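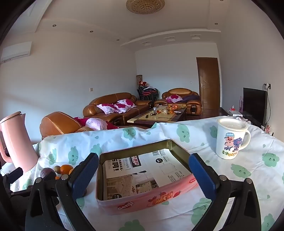

Can a preset bank in Fustex be changed from a script while audio is running?

Presets can be changed at any time through the OSC input, as long as the messages are sent to the control port and each load is given time to finish before the next parameter message goes out.

Controlling Fustex presets over OSC from Python

By Tamunoemi Okonkwo. Tested with Fustex 3 on Linux and Windows. Updated in February to cover the new reply messages.

Contents
What you need
Turn on the OSC input
Send a first message
Load a preset by number
Wait for the reply
Move a knob smoothly
Walk through a whole bank
Using Stekgate in between
Troubleshooting
Comments

What you need

A working copy of Fustex, with sound coming out of it. Sort out the audio device before touching any of the steps below.

Python, and the python-osc package:

pip install python-osc

A text editor and a terminal. No MIDI hardware is required. If you have a MIDI controller connected, leave it plugged in but do not map it to the same knobs you plan to control from the script. Both sources will write to the knob and the last one wins.

Turn on the OSC input

Open Settings, then Control, then Network. Check the box marked Accept OSC. Set the input port to 3000. Leave the address field at localhost if the script runs on the same machine. If it runs on another machine, enter the address of the network card that faces that machine, and open the port for UDP in the firewall.

Close the settings window. The input does not start until the window is closed. A small green square appears next to the CPU meter when it is listening.

If another program already uses the port, the square stays gray and a line is written to the log. There is no pop-up. Pick another port and use the same value in the script.

Send a first message

The quickest check is the master volume, as the result is easy to see on screen. Turn your speakers down first.

from pythonosc.udp_client import SimpleUDPClient
client = SimpleUDPClient("127.0.0.1", 3000)
client.send_message("/master/volume", 0.5)

The master knob should jump to the middle. All knob values are floats from 0.0 to 1.0, whatever unit is printed on the panel. Sending 1 in place of 1.0 makes python-osc send an integer, and Fustex drops integers on float addresses without a warning. This accounts for most of the mail I get about this page. If a value comes from a calculation or from a file, wrap it in float().

To find the address of a knob, right-click it and choose Copy control address. Addresses are made from the slot number and the knob name, in lowercase, with spaces turned into underscores:

/slot/2/filter_cutoff

Slots are numbered from the left, starting at 1. Moving a module to another slot changes its address. If you expect to rearrange the rack, give the module a name in its header and use the named form, which survives a move:

/name/bass/filter_cutoff

Load a preset by number

Preset numbers are integers. Here the float rule is turned around, and a float is dropped.

client.send_message("/preset/load", 12)

Numbering starts at 0, while the browser on screen starts at 1. The message above loads the preset shown as 13. The same offset applies to banks.

Notes that are sounding when the message arrives are allowed to finish with the old preset if Keep tails is on in the preset browser. With Keep tails off they are cut, and you may hear a click.

Wait for the reply

Loading is not instant. A small patch with a few oscillators takes very little time, but one that reads samples from disk can take over 100 milliseconds. Parameter messages that arrive during the load are applied to the old patch and then lost.

A fixed sleep works for simple cases. The better way is to listen for the reply. Set Reply port in the same settings page to a free port, then run a small server in the script:

import threading
from pythonosc.dispatcher import Dispatcher
from pythonosc.osc_server import ThreadingOSCUDPServer

REPLY_PORT = 9001
loaded = threading.Event()

def on_loaded(address, *args):
 loaded.set()

disp = Dispatcher()
disp.map("/preset/loaded", on_loaded)
server = ThreadingOSCUDPServer(("127.0.0.1", REPLY_PORT), disp)
threading.Thread(target=server.serve_forever, daemon=True).start()

def load_preset(n, timeout=2.0):
 loaded.clear()
 client.send_message("/preset/load", int(n))
 return loaded.wait(timeout)

Clear the event before sending, as shown. If the two lines are swapped, a fast load can set the event before it is cleared, and the function then waits for the full timeout on a preset that is already in place.

load_preset returns False when no reply came. UDP gives no promise of delivery, so check the result and send again if needed. On localhost I have seen few lost messages. Over Wi-Fi they are common.
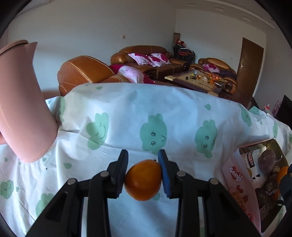 An orange fruit held in a black gripper above a printed tablecloth.

Move a knob smoothly

One message makes one jump. For a sweep, send a series of small steps:

import time

def sweep(address, start, end, seconds, rate=50):
 steps = max(1, int(seconds * rate))
 for i in range(steps + 1):
 value = start + (end - start) * i / steps
 client.send_message(address, float(value))
 time.sleep(1.0 / rate)

sweep("/name/bass/filter_cutoff", 0.2, 0.8, 4.0)

Fustex has its own smoothing on most knobs, so a higher rate is rarely worth the traffic. Switches and stepped knobs have no smoothing. Sweeping a waveform selector will give you a run of clicks.

The timing drifts, because sleep only sets a minimum and the send itself takes time. For a sweep that must end on a bar line, compute the target time of each step from time.perf_counter() and sleep for the difference. For anything tighter than that, use an envelope inside the patch and let the script trigger it once.

Walk through a whole bank

The script below loads each preset in turn, plays one note, and writes down the ones that did not load. I use it after an update to find patches with missing samples. My own bank holds 203 presets.

failed = []
for n in range(203):
 if not load_preset(n):
 failed.append(n)
 continue
 client.send_message("/note/on", [60, 100])
 time.sleep(1.0)
 client.send_message("/note/off", 60)
 time.sleep(0.3)

print("Not loaded:", failed)

The numbers in the list start at 0, so add one before looking them up in the browser. If the script is stopped with Ctrl+C between the on and off messages, the note hangs. Send /panic with the value 1 to clear it.

Using Stekgate in between

Stekgate is a small router that takes OSC on one side and passes it to several programs on the other. It is useful when Fustex and Wumero have to change presets together. Point the script at Stekgate, add one output for each program, and leave the addresses alone unless they clash. Replies need a route of their own back to the script. Without it load_preset always times out, even though the presets change on screen.

Troubleshooting

The square is green but nothing moves. Check the value type first, then the slot number.

Knobs move on screen but the sound stays the same. The module is bypassed, or the slot is muted.

Messages work from one script and fail from a second. Only one program can hold the reply port. Give the second script no server, or route the replies through Stekgate.

The log shows "unknown address" for a named module. Names are case sensitive in the header but lowercase in the address. Two modules with the same name cancel each other out and neither responds.

Comments

Garba Eze
The reply never came for me until I turned off the VPN client - it had grabbed the loopback route. Might be worth a line in the troubleshooting part.

Tamunoemi Okonkwo
Which VPN mode? I can't reproduce it with split routing on.

Garba Eze
Full tunnel. With split routing the reply arrives. Also, /bank/load seems to accept floats on Windows and not on Linux.

Tamunoemi Okonkwo
Same result on my Windows machine. Use int() in both cases until it is fixed.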